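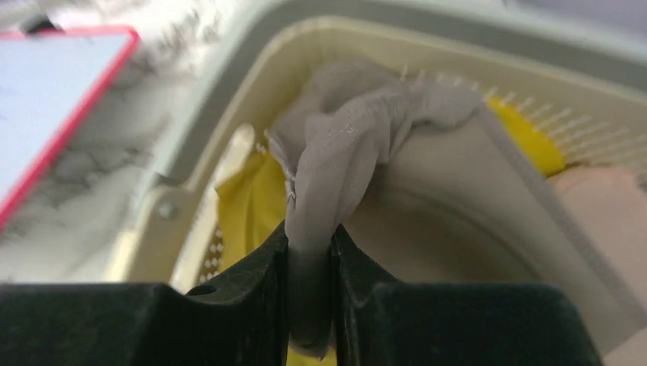

Praktikum Mobile Manipulation, Handout 5: Textilien greifen

Wer aus der letzten Einheit mitgenommen hat, dass Greifen ein gelöstes Problem sei, hatte einen Würfel. Würfel sind höflich. Sie bleiben liegen, sie haben Kanten, und ihre Lage lässt sich mit sechs Zahlen hinschreiben. Bei einem Strumpf kommt man mit sechs Zahlen nicht weit, und das Modell vom letzten Mal dürfen Sie beruhigt archivieren.

Aufgabe der Gruppe Fomo (der Name wurde demokratisch gewählt, Beschwerden bitte dort): einzelne Teile aus einem Wäschekorb heben und daneben ablegen. Das Protokoll umfasst 56 Versuche, auch die peinlichen.

Begriffe für das Kolloquium

Pinch Grasp: Zwei Finger raffen eine Falte. Dünner, durchscheinender Stoff lässt sich gut raffen und schlecht segmentieren, die Tiefenkamera sieht gern hindurch.
Mehrfachgriff: Zwei Teile kommen hoch, bestellt war eines. Zählt als Fehlversuch, auch wenn es effizient aussieht.
Verhaken: Träger, Schnallen, Kordeln. Die Kraftgrenze im Skript gilt weiterhin, 400 ist der Rohwert des Stromsensors und keine Verhandlungsbasis.

Zur Ablage

Auf der Arbeitsfläche liegt auch Kleinkram, und der gehört zur Aufgabe. Eine flache kleine Schachtel auf marmorierter Platte ist starr, also eigentlich wieder ein Würfel – nur dass die Äderung dem Kantendetektor deutlich besser gefällt als die Schachtel. Ein Wäschenetz mit offenem Deckel ist dagegen beides: Behälter und Stoff. Legen Sie vorab schriftlich fest, als was Sie es behandeln.

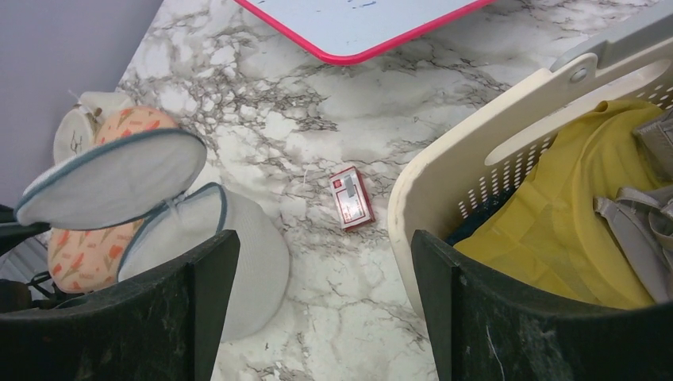
Devendra Sisodia merkt dazu an, man solle die Kantenerkennung hier ganz weglassen und nach Farbe trennen, das habe bei ihm nach 700 Trainingsbildern besser funktioniert als jeder Filter. Das ist zulässig, muss aber im Bericht begründet werden. »Sah besser aus« ist keine Begründung.

Abgabe: Bericht und Logdateien bis Mitte Oktober, ungekürzt. Videos in vierfacher Geschwindigkeit werden in einfacher Geschwindigkeit bewertet.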